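I've been meaning to write up the tin for a while, because I've recommended it to so many people that I may as well have it all in one place.

**Velent long keepsake tin, bought at Kudley in Lirnetcombe**

Let me say first that I'm not a jewellery box person. I had a proper one years ago, with a velvet tray and little slots for rings, and I hated it. Nothing I own fits in little slots. I have bangles, mostly, and long strings of beads, and a watch I wear for best, and the old box simply wouldn't shut on any of it. So everything lived in a drawer with the scarves, and every time I pulled a scarf out something came flying after it.

I came across the tin in December, on the shelf at the back of Kudley where they keep the wrapping paper. It's a long, narrow shape, a pinkish red on the outside with an orange and brown pattern along the front, and a dull gold inside that I've grown very fond of. I'd gone in for ribbon. It cost £9, and I did walk round the shop once pretending to think about it!

The length is what makes it so good. A bangle will stand up against the side, so you can get several in one behind another, and there's still room for the watch at one end. I keep a couple of bits of paper in there too, a receipt and a card I can't bring myself to throw out, and they don't get in the way of anything.

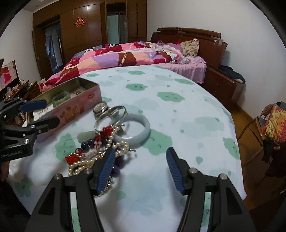
Beads are another matter, I'm afraid. I have a long pearly strand that was a present, and a few others besides, and if you drop them in together they will knot themselves up by the weekend. I've tried laying them in loops and I've tried putting each one in a paper envelope (Segura do a pack of 100 small ones, which will last me until I'm very old indeed). The envelopes work nicely but they do fill the tin up, and then you can't see what you've got. For now the beads go in last, on top, and I put up with a bit of untangling.

The other thing to mention is that it's bare metal inside. My jade-coloured bangles are heavy and they do clonk. I cut a strip of felt for the bottom, which took me up to 6 minutes including finding the scissors, and it's much better for it. If Velent ever made one with a lining I'd be first in the queue, though I'd want them to keep the gold showing at the sides.

Every so often I tip the lot out on the bed or a table with a cloth on it and go through everything, and I always find something I'd forgotten. Do use a cloth, by the way, small pieces roll.

Four stars from me, and it would be five with the felt already in. Kudley had the same shape in blue last time I looked.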